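Gripper trial, hotel bathroom work: progress report for March

Prepared for the Homirholm equipment fund

Summary

We were given money to find out whether the Gamik fingers are worth the price over the Cui fingers we already own. My answer at this stage is that I don't know, and I don't think anyone at Gamik knows either. The work is on schedule. The case for buying is weaker than it looked in the proposal.

What we have been doing

The test tasks are the ones in the plan: tidy a washbasin counter, put cups away on a shelf, deal with the hair dryer and its cord. We run them in a furnished guest bathroom with the usual supplies out. I pushed for this over the bench because every supplier's bench numbers look good, and I can't remember a bench that had a cord on it.

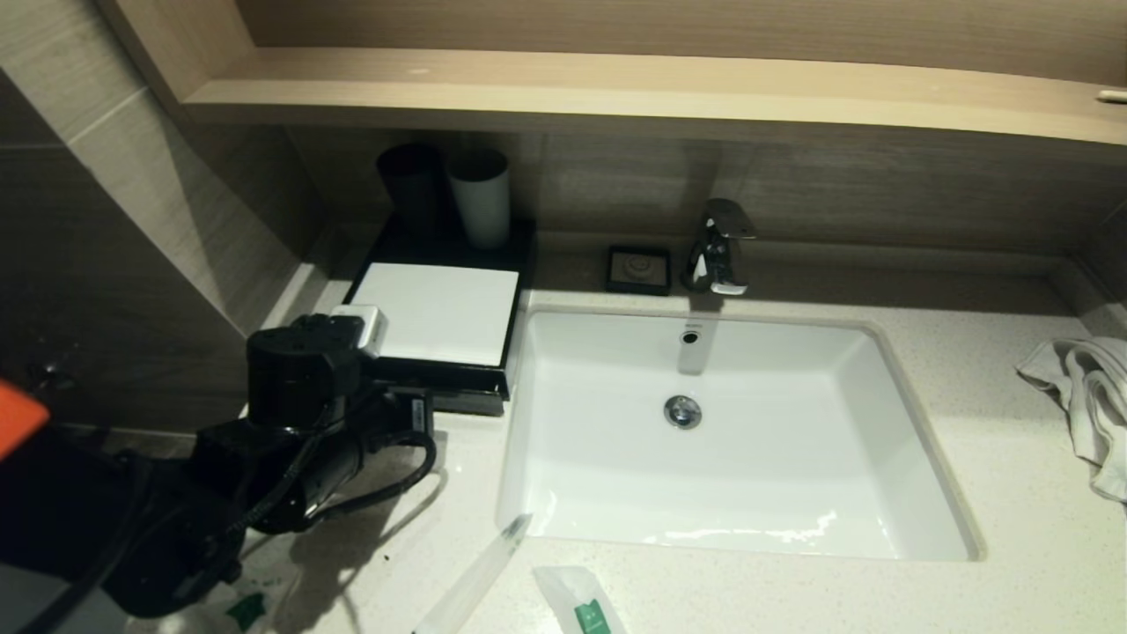

Eglė Ramanauskas

The hair dryer is where most of our time went. The body is smooth and fat, the cord goes wherever it likes, and an arm reaching in from the left has the tray right behind the thing it is trying to pick up. A grip that looks fine on the handle can go bad once the weight of the cord starts to pull. The Bedidby software has no notion of a cord at all. It treats the dryer as one solid lump and plans the move on that basis. I raised this at the start and was told it would matter less than I feared. I would like to see that written down with a number next to it.

Small packets are the other sore point. Clear plastic on a pale speckled counter is hard for the camera, and bright reflections around the sink make it harder. We have had the planner pick a glint as a grasp target. I have asked Bedidby whether this can be filtered out, and the reply was a link to their general lighting advice. Guest bathrooms have the lighting they have.

Fingers compared so far

We have run 30 trials with each set. I am not putting success rates in this report. The Cui set ran first, the operators were still learning, and we changed the wrist camera settings partway through. Any table I drew up from that would flatter the Gamik set, and somebody would end up quoting it. The runs will be repeated in mixed order.

What I am willing to say now:

Cups. Both sets pick them up. The mesh pads hold a plain round cup well, and I have no complaint about them. I also have no evidence that they hold it better than the flat Cui pads. If cups were the whole job, we could stop and keep the money.

Setting down. This is harder than picking up, and the original plan barely mentions it. The wrist camera sits so close that a cup fills most of its view, which leaves the software very little shelf to judge the height from. Sometimes it lets go too early and sometimes it presses down too long. Changing fingers will not fix that, so I would not let a finger supplier take credit or blame for it.

Pad wear. Gamik's sales sheet makes a lot of this and gives no test method. We will inspect the pads under a magnifier at the end of the next block and keep the photos with the logs.

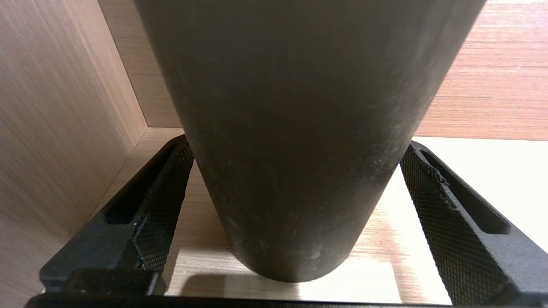 Problems and delays

We lost 4 working days to a controller fault. The arm would pause in the middle of a move and then carry on as if nothing had happened. Replacing the cable between the controller and the wrist seems to have cured it, but I have left the item open. I have seen faults like this come back.

Gamik has offered to send an engineer to "tune" the fingers before the repeat runs. I turned this down. Our own staff will not have an engineer standing beside them, and the point is to learn how the fingers do in their hands. If the fund disagrees, please tell me before the next block starts.

Spending

We are inside the budget. The only cost outside the plan was the spare cable. I have held back the money set aside for a second camera, and I want to see the mixed-order results before spending it. A second view could help with setting down. It could also give us one more thing to calibrate every morning, which already eats more of the day than the proposal allowed.

Next steps

Repeat all the runs with the two sets mixed, 11 trials per block, with the operator not choosing the order.

Score setting down separately from picking up.

Add a cord task with a clear pass or fail: dryer moved, cord clear of the basin.

Get a written answer from Bedidby on cords and on reflections.

What I need from the fund

An extension of 3 weeks, at no extra cost, to cover the repeat runs. Please also hold off on the Gamik purchase option until those results are in. The discount they are offering has a deadline, and I would let it pass.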